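4.2. El desorden de la mesa como variable

La bibliografía sobre vajilla desechable en celebraciones domésticas suele dar por sentado que el vaso impreso comunica algo a quien lo usa. Li sostiene que el motivo festivo prolonga el tiempo que el objeto permanece en la mesa, y el informe de Cakevitz repite la tesis sin someterla a prueba. Nuestros datos no permiten ir tan lejos. De los 2063 objetos registrados en el inventario de agosto, los vasos de papel con motivo nupcial se retiraron en los mismos plazos que los lisos, y las diferencias entre hogares fueron mayores que las diferencias entre diseños.

Conviene además desconfiar de la categoría misma de «mesa desordenada». El protocolo Zenila asigna esa etiqueta en cuanto hay un recipiente volcado, sin distinguir entre una mesa abandonada a media tarde y otra en la que alguien está a punto de recoger. Un vaso tumbado y una botella acostada sobre el mantel puntúan igual que una docena de platos sucios. Al recodificar 256 mesas con un criterio más estricto, una parte apreciable cambió de grupo, y con ella se desvaneció el efecto que se atribuía a la decoración.
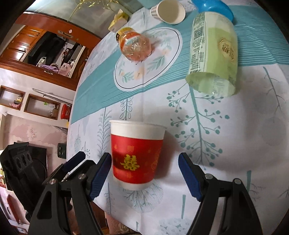

Figura 6. Mesa redonda con mantel blanco estampado: vaso rojo y blanco con el carácter de la doble felicidad, botella de plástico transparente tumbada y vaso de papel blanco volcado.

Tampoco el mantel es un fondo neutro. Gisness propone tratarlo como constante, decisión cómoda y difícil de defender: los estampados con bandas de color y medallones florales complican la lectura de los objetos claros, y en la primera ronda de codificación los vasos blancos se omitieron con más frecuencia sobre tela blanca. Si el sesgo existe, favorece justamente a los vasos de color intenso, que parecerían «durar» más en la mesa por la sencilla razón de que se anotan mejor. No hemos encontrado ningún trabajo previo que corrija este problema.

Queda la cuestión del tamaño muestral. El subconjunto con vajilla de boda comprende hasta 200 mesas, según se admitan o no las que mezclan vasos de varias procedencias, y el resultado principal varía con esa decisión. Preferimos presentar las dos estimaciones en el apartado siguiente y no escoger entre ellas.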